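Workshop tips: sharing a bench with a machine that doesn't get tired

We put in the first automated sorting station at Velivora in June. Since then the job has changed less than the brochure promised and more than we'd planned for, mostly in matters of tidying up. A few things worth knowing if yours is on the way.

Clear the bench before you blame the machine. A coffee mug is furniture to you. To the station it is a new and fascinating product.

Give every container one home and mark it. We used to put the basket "over there." Over there has now been retired as a unit of measurement.

Wipe glossy tabletops and check them for glare from the ceiling lights. A bright streak on the wood can pass for an edge. Tilting a lamp cost us nothing; the service visit before it cost $60.

Keep a paper log for the first 4 weeks. Write down each stop and what you did about it. Ours ran to 1742 lines, many of them "moved it a bit."

Rotate who minds the station. Watching something else work is more tiring than working, and people go a peculiar shade of quiet after two hours of it. We swap at every break – no trading shifts for doughnuts.

Let the sorters name the problems. The folks who did the job by hand know which items roll, and round ones always do. Put a mat down.

Expect the desk work to grow. Fewer of us lift things now and more of us sit at screens, so buy decent chairs before you buy a second machine. Backs complain either way – they just complain from a different spot.
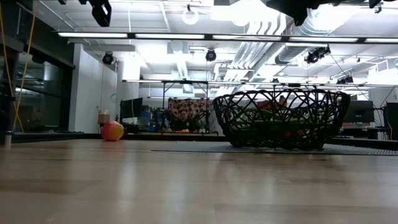 The black basket on its mat, with one round item still out on the table.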